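Club de robotique, épisode du linge

février – par l'auteur du blog

Je me suis inscrit au club de robotique pour construire des choses qui roulent. Depuis février, je plie des vêtements. Le projet s'appelle Nyaga, il est mené avec le club de Brornden, et il consiste à enseigner à une machine ce que ma mère a renoncé à m'enseigner vers mes quinze ans.

Le principe est simple sur le papier : on tient la pince à la main, on fait le geste, on recommence. Il nous faut 900 gestes corrects avant la rencontre de Grindon. J'en fais 28 dans une bonne soirée, je vous laisse le calcul, moi j'ai préféré arrêter au milieu.

Le tricot, surtout, est une saleté. Trop peu serré, il glisse. Trop serré, on emporte la moitié du lit avec.
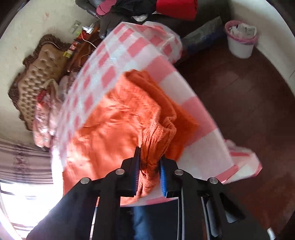
Prise d'un pli sur la maille orange, doigts à patins bleus.

Le règlement du club veut qu'on travaille « en milieu domestique réel ». Nous avons donc laissé le local, ses tables bien plates et son radiateur, pour une chambre. Un lit, c'est mou, ça se creuse, et au bout d'une heure penché dessus on a le dos d'un homme de 60 ans. Il paraît que c'est formateur.

À deux pinces au-dessus du même lit, il faut en plus se mettre d'accord. Qui descend le premier, qui attend, qui recule – on a fini par compter à voix haute, comme pour déménager un piano. Le tissu orange n'en demandait pas tant.
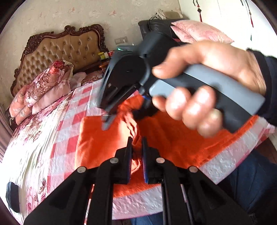 Ce qui reste à faire

Trier les essais, d'abord. Le logiciel Skudell refuse tout geste trop lent et me le signale par un petit bip que je commence à prendre personnellement. Ensuite les chaussettes, que tout le monde repousse depuis le début. Je me suis porté candidat pour les serviettes.

Imprimer cet article | Envoyer par e-mail

Billets récents
– Grindon, l'an dernier : notre robot a calé devant le jury
– Souder sans se brûler (deuxième tentative)
– Pourquoi je n'achète plus de vis au détail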